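## 4. Living with the library: loading, round-robins and the problem of the loud cello

By this point in the study I had been using the Fevel string library nearly every day since July, and I'd stopped noticing a lot of what had annoyed me in the first fortnight. So I went back to my diary notes before writing this section, and I'm glad I did, because they're a good deal grumpier than my memory of them.

The set-up was the one from Section 3: Fevel loaded in the Jikton sampler on one machine, the Farkell interface for playback and talkback, and the same pair of nearfields throughout. I wrote 6 short cues with it, all for string orchestra, and then rewrote each one with the old template I've been dragging from computer to computer for years. Every cue was logged bar by bar, and I marked an "intervention" each time I had to stop composing and go off to fix something (a note that stuck out, a legato that arrived late, a patch that refused to load, that sort of thing). The whole log came to 643 interventions across both templates.

Most of them were dull. The biggest group by a long way was timing. Legato patches speak late, everybody who writes with samples knows they speak late, and we all nudge the notes forward by hand and grumble. What surprised me was how uneven the lateness was inside a single Fevel patch. The violins sit a steady distance behind the beat and you can just offset the track and forget it. The violas drift, depending on how hard you play the key, and in the slow cue I ended up moving nearly every note on its own. I tried writing a small script to do it for me and spent a whole evening making things worse!

Then there's the cello. There is one sample in the upper register, and I think it must come from a single bow stroke that somebody meant to throw away, that jumps out of the texture like a dropped tray. It only turns up when the round-robin lands on it, so you hear it, go back, play the bar again, and it's gone. I logged it as a balance problem at first and moved it to its own category later, once I'd worked out that two supposedly separate complaints in my notes were the same note. Readers who want to check can find it in the fourth cue, where I've left it in.

My old template did better on loading and worse on almost everything else. It loads quickly because there's so little in it. The shorts are good, dry and quick, and I still prefer them for anything busy. But I kept reaching for colours that weren't there, and a missing sound never shows up as an intervention, you simply write something duller and carry on. I don't have a good way of measuring that. I played both versions of the slow cue back to back with my eyes shut and liked the Fevel one more, and I'd like to claim that as a result, but it's one pair of ears on one afternoon (and they were mine, and I'd written it).

A word on the room microphones, as I said I'd come back to them. Fevel offers a close set and a far set. I mixed with the close set at 100 per cent and brought the far set up underneath until I could only just tell when it was muted. Everything went through the Ghiță reverb after that, on one send, with the same hall setting for all the cues. I did try the far set on its own. It's lovely for held chords and hopeless for anything with a rhythm in it, and the double basses turn to soup.

The one change I made halfway through was to the keyboard. The velocity curve had been set for piano playing and it was pushing everything into the top two layers, so the soft layers were hardly being heard. I reset it after the third cue and noted the change in the log on 3rd December. The earlier cues haven't been redone, and the two halves should be compared with that in mind.

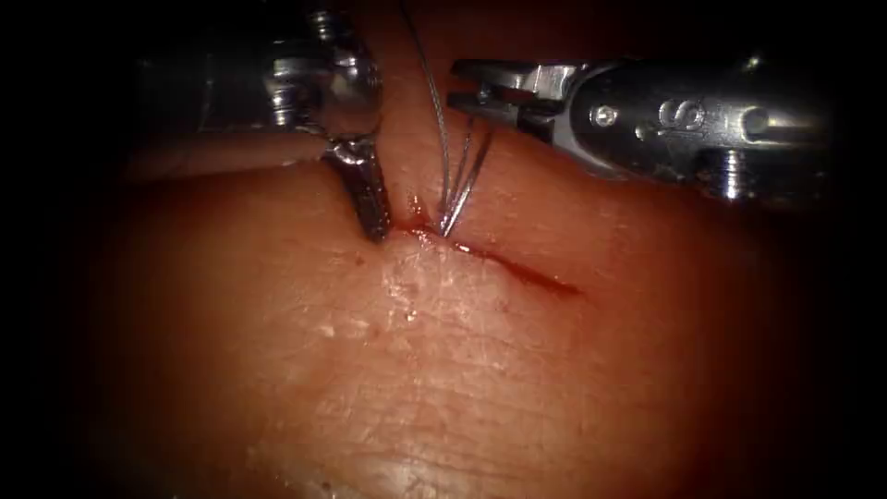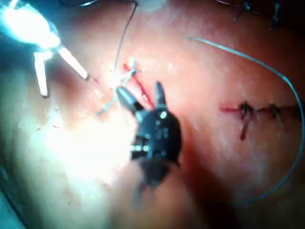
**Figure 2.** Robotic instruments at a tissue surface, two views.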